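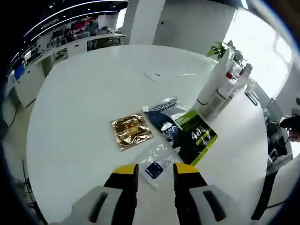
The round white table, with the small packets on it.

For some weeks I wanted to empty the drawer where I put all samples and single-use things. In June I finally did it, and everything went first onto the round table next to the plant, so I could see what I own.

I am a person who saves the good things for later. The sheet mask from L'Oréal Men Expert I bought in the chemist's in Grelstead, when I was waiting for a bus and it was raining. The little gold packet is older and I don't remember who gave it to me. I kept it mainly for the colour, I think.

My rule is now simple. If a packet is still in date, it goes in the wash bag for travelling, and I must use it on the next trip. If I can't find the date, I throw it away. By this rule I lost 11 packets from the drawer, and it was less painful than I expected.

The clear bags I keep, because they are useful for screws and buttons - my mother in Skivach did the same.

Next month I will do the shelf above the washing machine.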